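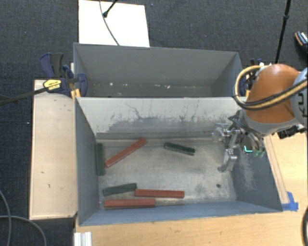

I have been putting off sorting the blocks since August, and I would have kept putting it off if Lachlan hadn't rung to ask whether the red ones were spoken for.

They came from the clean-out of the old Curstead hall, along with a urn that trips the power and a piano stool with no piano. The blocks were in tea chests. I signed for 1,221 of them on a sheet of paper that Lachlan Cowie had ruled up himself, and I have no reason to doubt the figure except that I know Lachlan.

They're long rectangular things, red or dark green, and as far as I can establish they were meant for some sort of stacking game that Ovetdale Primary played at fetes before my time. The rules have been lost. Sorin Todorova reckons red went across and green went up. Her brother, who was on the same team, remembers it the other way round and they have stopped discussing it at dinner.

My method, if you're after one, is two metal bins, one behind the other. Unsorted in the front, sorted in the back. I started with a proper load in the front bin and quickly found that with more than a handful in there you can't see what you've got, and you spend the afternoon stirring. Half a dozen at a time is plenty. Three of each colour is a nice little batch and makes you feel you're getting somewhere, which you aren't, given the tea chests.

The front bin has had a hard life. The floor of it is worn back to bare metal, all scratches and stains, and the back wall is scuffed dark along the bottom with thin black scratches above. I had a go at it with steel wool and then thought better of it – it's a bin. The grey-blue carpet around it all is in far nicer condition, and I'd like to keep it that way, so no dragging.

What slows me down is the greens. A red is a red from any side, give or take a brownish edge. The greens have been repainted at some stage, by somebody in a hurry, and every so often I turn one over and have to take it to the window to decide whether it's a green or something else that has given up. Those go in an ice cream tub marked MacLeish, for reasons to do with the tub.

So far I have done 98. Wunton Playgroup wants 14 of the reds for a garden border, and has been told they'll fade. Lachlan wants the rest of the reds and won't say what for. He has offered me a trailer load of mulch in return and I've said yes, on the condition he takes the piano stool as well.

The urn is still going, if anyone has an older house with braver wiring.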